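4.2 Pay and Status Among App-Based Couriers

Workers on the two delivery platforms in our sample, Hatex and Vovmont, are engaged as independent contractors. They receive a fee per task, carry their own vehicle costs, and have no guaranteed hours. We surveyed 1,503 couriers in June, of whom 1,058 gave complete answers on earnings and expenses. The rest were dropped from the pay analysis but kept for the questions on scheduling.

Respondents were asked whether they would choose employee status if it came with fixed shifts. Answers split along hours worked. Couriers who relied on a single app for most of their income tended to favor employee status, and those who worked a few evenings a week tended to oppose it. This matches the pattern reported by Bermúdez and Chege in their earlier study of dispatch work.

Unpaid waiting time was the most common complaint in both groups. Neither platform pays for minutes spent between orders, and Vovmont also does not pay when a restaurant is late handing over food.

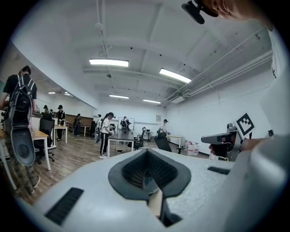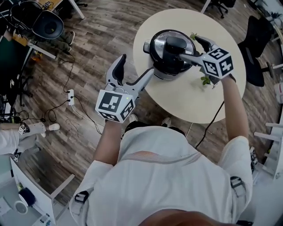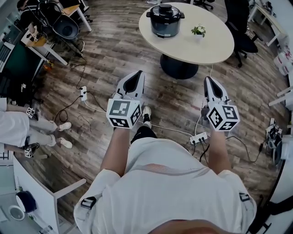 Figure 3. Hand-held grippers in use, three views.

Does a change in legal status by itself raise a courier's hourly pay? Our data cannot show that it does, as the effect depends on whether waiting time is counted as work and on who pays for fuel and repairs.

To look at this further, we recalculated hourly pay under two rules. The first counts only the time from accepting an order to dropping it off. The second counts all time logged in to the app. For couriers who used both apps at once, logged-in time was divided evenly between them, which may understate the hours owed by either company. Expense figures were self-reported and were not checked against receipts.

Platform size may also matter. Kun, a smaller grocery service, moved its couriers to hourly contracts before our survey and is left out of the comparison. Interviews with four of its former contractors are covered in Section 5, together with the scheduling results.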